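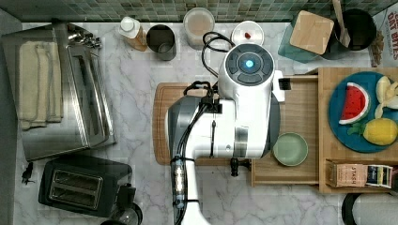
Solveig Moen replied that the third floor was still getting the cold water pressure drop, same as in October, and could someone please stop closing the ticket.

Ticket 3656
Opened by: Lunde front desk
Status: reopened
Assigned: Vilgot Vik
Subject: kitchen tap pressure, third floor, drops to a trickle then comes back

Dec 8, 2020

8:10 Reopened. Read the old notes. Last visit cleaned the aerators and called it done. Not convinced.

8:35 On site. Cold side at the kitchen sink fine for a minute or two, then fades. Hot side steady the whole time. Bathroom across the hall does it too so its not the faucet.

8:50 Stop valves under sink fully open. Supply hose not kinked. Took the hose off, ran it into a bucket, same fade. Back on, new washer.

9:15 Asked Solveig when it's worst. Mornings, and again after lunch. Says it never happens on weekends. Second floor says they have no trouble, fourth floor says "sometimes" and wouldn't say more.

9:40 Basement. Main gauge steady at 62 psi. Booster pump (Gradau, older model) kicks in ok. Kicks out too early I think. Watched four cycles, short every time.

10:05 Checked the pressure tank. Air side reads 16 psi. Should be way higher, label says 38. Either leaking at the valve or the bladder is gone. Pressed the valve, air only, no water. So probaly not the bladder.

10:20 Soapy water on the valve stem. Bubbles. There it is, or part of it.

10:30 No spare valve core in the van. Called Trollen parts counter, they have them, closes for lunch at 11:30. Going now.

11:25 Back. Pump off, tank drained, new core in, pumped up to 38. Soap test clean.

11:45 Pump on. Cycles a lot longer. Third floor kitchen ran ten minutes with no fade. Bathroom ok. Left a note at the desk about cloudy water, let it run a bit.

1:20 pm Call from Solveig. Happened again, "less, but yes." Ugh.

1:50 Back up there. Shutoff for the third floor branch is behind the panel in the hall, old gate valve. Handle turns all the way but feels loose at the end. Suspect the gate is dropping inside when flow picks up. Would explain why only this floor is bad.

2:05 Can't swap it with the building occupied. Need the riser off for an hour or so. Asked Lono to quote a ball valve plus fittings, ref 1640.

2:30 Quote back, ok by me, sent to Lunde for approval. Riser also feeds the fourth floor so they need a notice too.

Open items
- approval on 1640
- notice to third and fourth floor
- recheck tank air when I'm back, want to see it still at 38
- DO NOT close this until the valve is changed

VV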